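Slide 4. Looking after the demo cell — the hand-held side

OK, so this is my favorite part of the talk, because it's the part I got wrong for months. Everyone wants to hear about training. I want to talk about cables!

Quick background for anyone who missed Tamer Harb's session: our cell at Drunddale is a table between two rails, and we teach the mug task by hand with a pair of Zoubi grippers. Two hands, two grippers, a marker plate on top of each one. We logged 700 takes in August, and 111 of them went in the trash. Pause here and let them guess why.

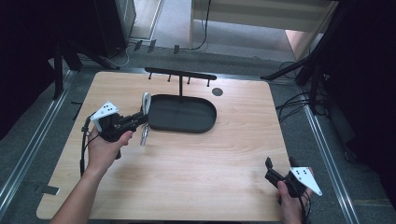

Slide 4: Mug in the left gripper, right gripper open, tray and rack between them.

Point out the white plates with the dots. If a plate gets smudged or works loose, tracking drifts, and the drift is small enough that you'll blame the software first. I did. We now wipe both plates at 13:00 and push on the corners with a thumb. If a corner moves, stop and tighten it.

Then the cables. Show where they leave the grippers and trail off beside the table. Most of our bad takes came from a plug pulling half out in the middle of a reach. Seren Nicholas fixed it with a loop of slack and a soft strap at the wrist — cheap, ugly, wonderful.

Fingers next. Open and close each gripper 13 times before the first take and listen. A dry click means the slide needs cleaning. Don't oil it! Dry cloth, then try again.

Last thing, rack and tray. Check their position against the setup sheet every morning. (Pass the Mikley copy around if there's time.)

Ask who here runs a Briltano rail. Their end stops are a whole other story, go to slide 5.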